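Troditz two-armed shelf robot: what I made of it at the Flultance open day

Posted 19 April 2022 by Salma Tawfik
Filed under: Reviews, Big Kit

I run the stockroom for a small gift shop, so when Flultance sent round an invitation to their open day I said yes before I'd read to the bottom of it. Free parking, a sandwich lunch and a go on the Troditz, the two-armed machine they've been promising since October. I'm not an engineer and I'm not going to pretend to be one. What I wanted to know was whether it could tidy a shelf as well as my Saturday staff, and whether it would drive me up the wall while it did it.

First impressions: it's smaller than I'd pictured, and quieter. There's a hum when the arms get going and a little whine when they slow down, and after ten minutes I'd stopped hearing either. Krešimir Petkov was running our session and he let us stand much closer than I expected (behind a strip of tape on the floor, but still). He talked us through the setup without a single slide, for which I could have hugged him.

The job for the day was shelf work on a wire cart. I was pleased about that, as I'd been dreading a row of identical cardboard cubes. My own shelves look far more like a jumble of bags and soft toys all leaning on each other, and that's what they were using.

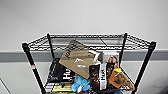 Nesma Kamel thought we were all being too kind, and said so over the sandwiches: any machine looks clever on its maker's own cart, under its maker's own lights, and she'd believe in it when she saw it manage a delivery morning with the back door open and three people squeezing past.

Fair enough, and I did go back after lunch in a grumpier frame of mind. I asked for the awkward stuff. Soft things, crinkly things, anything with a slippery surface. The Troditz is slow with those. It goes in, stops, has a think, shifts its wrist a tiny bit and goes in again. I found it weirdly gripping to watch, but if I were paying by the hour I'd be tapping my foot. It dropped one packet while I was there and simply waited until Krešimir reset it, which took him a couple of taps on a tablet.

Bigger items suit it much better, and this is where having two arms earns its keep. I've seen single-arm machines at trade shows trying to lift a storage bin by one side and it's painful, everything slides to the low end. With the Troditz both grippers take hold of the rim and the bin hangs between them. I asked to see the bin again and got a very patient smile and another go!

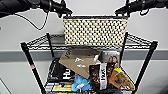 Can you teach it a new shelf yourself, without somebody from the firm coming out?
You can, for simple layouts. You move the arms through the job by hand, save it on the tablet and then run it slowly a few times before letting it loose at normal speed.

I had a try at the teaching and got the hang of it quicker than I did with our card machine. The arms feel heavier than they look, and my shoulders knew about it the next morning. The tablet software is called Zeteo and it's mostly fine. The buttons are big and the words are plain, though the save screen asks if you're sure twice and I lost one attempt by pressing the wrong "OK". Somebody please fix that.

Now the money. Hire is 1790 a month with the cart included, and there's a setup fee of 3000 on top, which made me wince. Training for two people is in the price. A shop my size can't stretch to it, but Driss Ramadan was there from a warehouse with 8 packing benches and he was scribbling sums all over the back of his programme, so it clearly makes sense for somebody.

Good points: quiet, steady with big things, easy to teach, nice people. Grumbles: slow with floppy packets, that save screen, the setup fee. I'd go to the next open day like a shot, and I'm bringing Nesma and a box of my own stock.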